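Setside Home Routine Guide
Section 4: Folding on the bed

A made bed works as a folding surface if the sheet is smooth. Allow up to 6 minutes for the first few garments.

Before you start
1. Pull the fitted sheet tight at the corners.
2. Move pillows and the duvet to the head of the bed.
3. Lay out one garment at a time.

Dark clothing on a pale fitted sheet, duvet folded back:
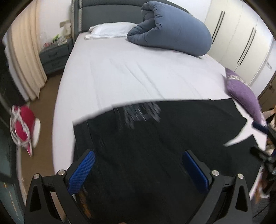
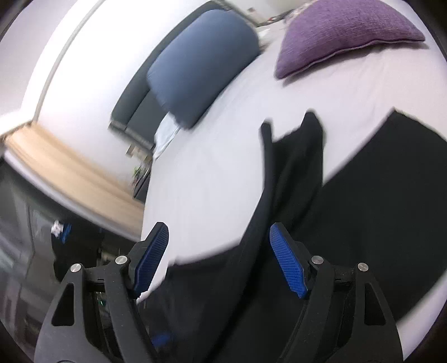
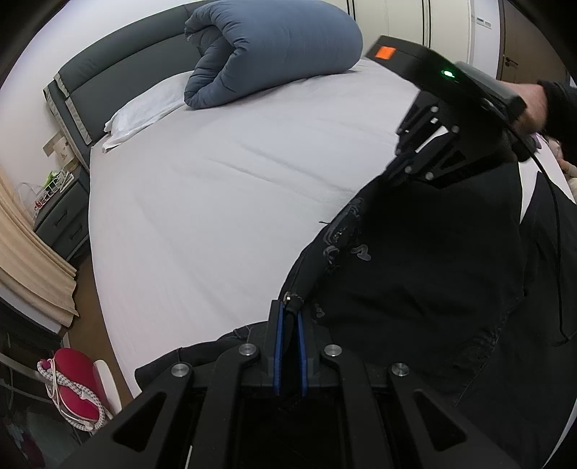
Folding a T-shirt
1. Lay the shirt face down with the neck pointing away from you.
2. Smooth it from the centre outwards. Straighten the hem and both sleeves.
3. Fold one side in to the middle of the back, then turn the sleeve back along the fold. Repeat on the other side.
4. Bring the hem up to the collar. For a drawer, fold once more to a width of 23 cm.
5. Turn the shirt over and set it on the pile.

Note: Check the colour of the sheet against the clothes. Lint shows up quickly on black fabric, so keep a lint roller on the nightstand.

Note: Keep piles below 60 cm if you are carrying them to another room.

CAUTION: Do not fold clothes that are still damp. Hang them until fully dry.

CAUTION: If you have been ironing, let the iron cool before putting it away, and never rest it on the mattress.

For trousers and jeans, go to Section 6.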